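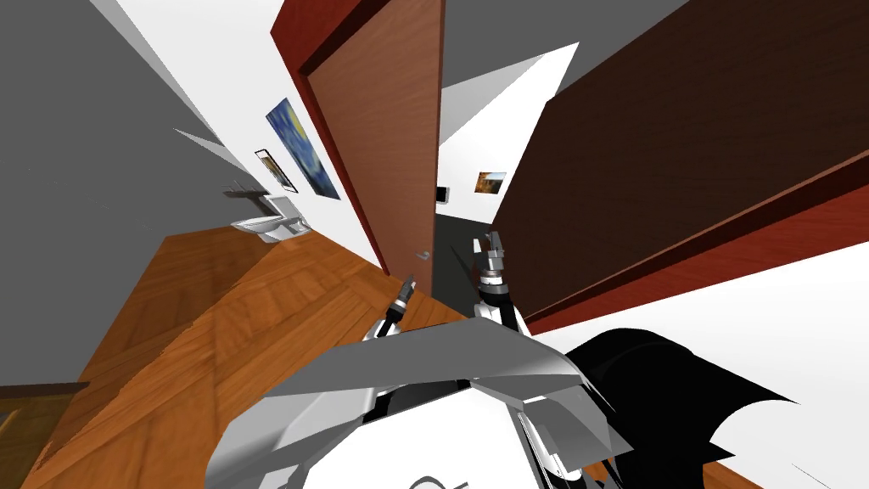 How often should the smoke alarms in a rental house be tested?

Once a month while people are living there, and again on the day any new tenant picks up the keys. Press the button and hold it until the alarm sounds, then go stand in the farthest bedroom with the door shut and have somebody press it again, so you know a sleeper would hear it.

WILLTHORPE HOUSE, MARCH WALK-THROUGH
Smoke alarms, carbon monoxide alarms and ways out

1. Upstairs landing alarm: OK
Good and loud, bless it. There was a little dust in the vents, so I ran the soft brush over it.

2. Back bedroom alarm: REPLACE
It chirped all through my visit, even with a fresh battery. The date on the back says it's 11 years old, and we swap them at 10. I've put a new one on the Strickland order.

3. Basement carbon monoxide alarm: OK, with a note
Working fine, but somebody had stacked paint cans in front of it. I moved them over by the stairs and then thought better of it and carried them out to the shed, where they should have been all along!
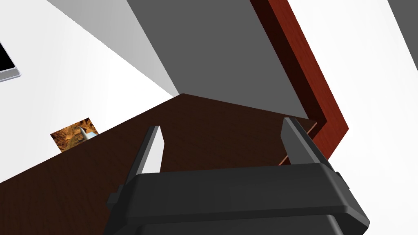
4. Bedroom windows: ONE FAILS
The one on the Tristier Street side is painted shut and took me 9 good shoves before it gave up an inch. Please have the sash cut free before anyone sleeps in there.

5. Kitchen extinguisher: OK
Needle in the green, pin in place. The tag is faded, so I wrote out a new one.

6. Front door lock: OK
Opens from inside without a key, which pleased me very much after last year.

Still to do: window sash, new alarm, and a second flashlight for the basement stairs. I've set aside 200 dollars from the Cimel account, and almost 50 of that is spoken for already.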